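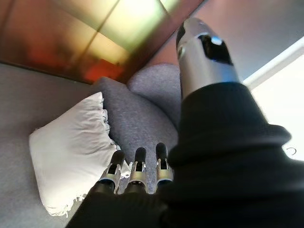
Brudberg Issues Field Notice on Sleeve Interference and Late Grip Release in Grirnura Household Arms

Egger, 30th May - Brudberg has issued a field notice to all operators of the Grirnura arm fitted with the three-finger hand and the black fabric sleeve. The notice concerns a fault in which the hand may fail to release soft goods on command. No injuries have been reported.

The fault was recorded during a pillow placement trial on upholstered seating. In the trial the arm sets a pillow on a sofa, opens the hand and withdraws. In 6 of 600 cycles the controller logged the hand as open while one finger remained partly closed. On each occasion the arm began its withdrawal with trim from the pillow cover still held at a finger joint. The covers used in the trial have a ruffled, fringed edge.

Two causes were identified. The first is mechanical. When the sleeve slides toward the hand, fabric can bunch over the finger bases and add drag to the return stroke. The second is in software. Firmware supplied by Fuvetti confirmed release from motor position alone and did not check the load on each finger. A finger held back by fabric or thread could therefore be reported as open.

"The drag is small, and a hard object would have dropped clear," said Nhàn Lý, who led the investigation at Brudberg. "Loose thread behaves differently. It goes into the gaps between the links, and the old release check had no means of detecting it."

Until the update is installed, operators should take the following steps:

Roll the sleeve back and secure the cuff on the forearm before each session.
Inspect the finger joints for thread every 500 cycles, with power to the hand off.
Suspend work with fringed, tasseled or open-knit items.
Keep people out of the reach of the arm during withdrawal.
If an item is caught, press the stop and free it by hand. Do not command a second release.

The revised firmware adds a load check on each finger and holds the arm in place if any finger reads above its limit. It completed a further 600 cycles with the same covers. No false release was logged - two holds were triggered, both by thread, and both were cleared by the operator.

Fuvetti will distribute the update in June. A shorter sleeve with a fixed cuff will be sent to registered operators at no charge. Arms used only with rigid items are not affected by the restriction on fringed goods, but should still receive the update.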